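Hand-Washing Small Things in the Bathroom Sink: Your Questions

I get a lot of mail about the sink laundry posts, so I finally put the answers on one page. I'm not a textile expert, I just live in a small apartment on Lecomte Street with a washing machine two floors down, and I've been doing my dish towels, hankies and napkins by hand since I moved in.

Why don't you just save it all for the machine?

I do, for sheets and jeans! But a load costs real money in my building, and a dish towel with tomato sauce on it doesn't want to sit in a hamper until Tuesday. Small things are quick. I can do a couple of cloths while the coffee drips.

Bar soap or liquid?

Bar, every time. You can put it right on the stain and rub, and it doesn't glug half the bottle into the basin when your hands are slippery. I use a plain unscented bar from Femine, the little shop at the end of my street (the one with the buttons in the window). Liquid is fine if that's what you've got, only go easy, a teaspoon or so in a basin of water. Too many suds and you'll be rinsing until dinner.

How do you get a greasy spot out of a checked or striped towel?

Wet the spot with warm water, rub soap on both sides, then fold the cloth over on itself and scrub fabric against fabric. Let it sit 9 minutes. I know that's a funny number, it's the length of my morning radio segment and it works for me. Then scrub again and rinse. Patterned towels are very forgiving, by the way. Mine are mostly beiges and browns and I swear a little leftover coffee just joins in with the design.

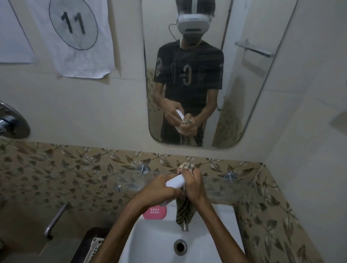
If the spot is still hanging on after two rounds, leave the towel in a bowl of soapy water overnight and try again in the morning. Don't put it anywhere hot in the meantime, because heat can set a stain and then you own it forever.

Won't the colors run?

Reds and navy blues might. Test anything new by pressing a damp white rag on a corner. If color comes off on the rag, wash that piece alone in cool water until it settles down.

Do you need a stopper?

Handy but no. I rinse under the running tap and do my soaking in a bowl. I did buy a rubber one from Flerkton, it never fit, and it now lives under a wobbly plant pot.

My sink is tiny. Help?

So work with one piece at a time! Hold the cloth up by the top, soap it as you go down, and let the bottom hang into the bowl. Clear everything off the rim first, too. I've fished a toothbrush out of gray water and I don't recommend it.

How do you wring things without wrecking them?

Cotton towels can take a good twist. For anything delicate, roll it up in a dry bath towel and lean on it with your forearms. You'll be amazed how much water comes out.

Where does it all dry?

Over the shower rod, or on the folding rack by the window if it's sunny. Spread each piece flat and tug the corners square while it's damp, and you can skip the iron.

Does the soap mess up the basin?

It leaves a film, yes. I wipe mine down with a sponge and a splash of white vinegar, then rinse well. Keep the bar on something with drainage or the bottom turns to goo.

Can I wash wool this way?

You can, with cool water and a proper wool wash, but no scrubbing. I felted a very nice hat I bought in Trurnenano and it would now fit a grapefruit.

Got a question I missed? Leave it in the comments and I'll add it the next time I update the page. Pictures of stubborn stains are welcome too!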